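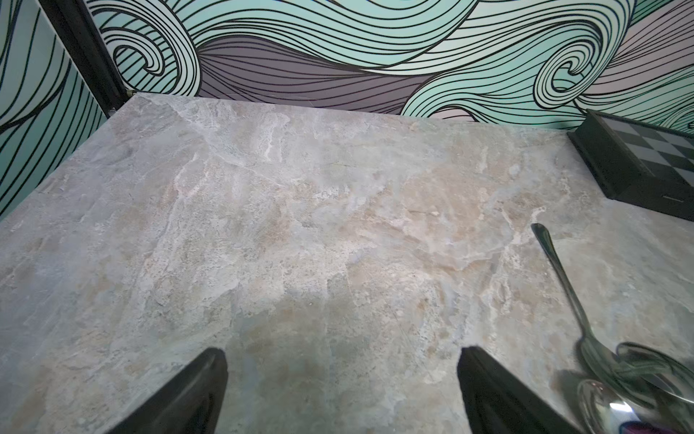 Recipe Cards of Skikthorpe: progress report to the Oken Fund, second half of year one

Hello again from the recipe project! I've tried to stick to your headings this time, but I wandered a bit in the middle section, so bear with me.

Where we are

We have 208 cards fully transcribed and checked, out of the 400 I promised you by the end of the grant. That puts us slightly over halfway with slightly under half the time left, and I'm happier with that than I was in the spring, when the scanning was dragging and I was typing up everything myself at night. The big change was splitting the typing from the checking. One person types a card, a different person reads it aloud against the scan, and the mistakes pop right out. You would not believe how many times a tired typist will turn a teaspoon into a tablespoon (I did it with baking soda, and I'm still hearing about it).

The cards keep coming in. People bring them in shoeboxes, cookie tins, a bank envelope, and in one case pressed between the pages of a phone book. We said in the application that we'd only take handwritten cards, and I'd like to loosen that a little. A lot of families have newspaper clippings with notes in the margins, and the notes are often the best part. "Too dry, use the other one" tells you something, even if we never find out what the other one was.

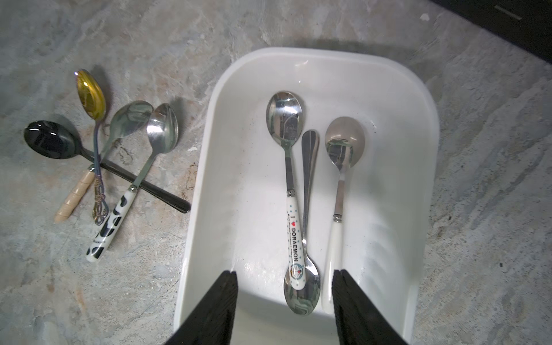

Tamošiūnaitė

What we're learning

Molasses! I had no idea how much molasses this town used. It's in the brown bread, which you'd expect, but it's also in the baked beans, the pickled beets and something called cellar cake that shows up in four different families' boxes with four different sets of instructions. Two of the versions call for cold coffee. One leaves out the eggs completely, and the woman who gave it to us thinks it goes back to a stretch when her grandmother had sold the hens. I've started a separate page for cellar cake and I suspect it will end up as its own little chapter.

Measurements have been the hard part. Plenty of the older cards say "butter the size of an egg" or "flour to stiffen," and we went back and forth for weeks on whether to translate those into cups. In the end we're leaving the card exactly as written and adding a short kitchen note underneath once someone has cooked it. That's slower, but I think it's right. So far 30 recipes have a kitchen note, and I'd like a lot more by the next report. The steamed puddings are holding everyone up – nobody has the right tins.

The other surprise is how the cards traveled. The same hand turns up in box after box, so clearly a few good cooks were writing things out for their neighbors. We've begun matching handwriting in a rough way, just by eye, with the scans side by side on a big screen. I wouldn't put any of it in print yet.

What hasn't gone well

The database. We'd budgeted for Sillix to be set up and searchable by July, and it wasn't. The import kept losing fractions, so that every "1/2 cup" came through as plain "cup," and we had to stop and clean up a whole batch by hand. It's working now, and you can search by ingredient and by family, but searching by decade still gives odd results. Most of the cards have no date on them, so part of that is our problem and part of it is the software's.

We also had to postpone the second tasting evening. The hall had its boiler replaced and ran over, and by the time we had the room back half our cooks were away. It's been moved to the fall. The deposit carries over, so there's no extra cost to you.

Money

We're under on travel and over on supplies, mostly archival sleeves, which have gone up in price since I wrote the budget. I'd like to move what's left in the travel line across to cover it. The amount is small enough that your guidelines say I can just tell you, so I'm telling you, but please holler if you'd prefer a form. The spreadsheet is attached with the receipts in the same order as the rows this time (sorry about last time).

What's next

Finish the typing, cook as much as we can, and start laying out the booklet. I've asked for quotes from three printers and have two back. The cheaper one can do a spiral binding that lies flat on the counter, and every person I've asked wants that one, even though the other looks nicer on a shelf. I'd welcome your opinion before we commit.

And one question for you: several families have asked whether they can have copies of their own scans. I'd love to say yes, and it would cost next to nothing, but it wasn't in the application. Could you let me know? There's a lady with a box of her aunt's candy recipes who is waiting on the answer before she'll hand it over.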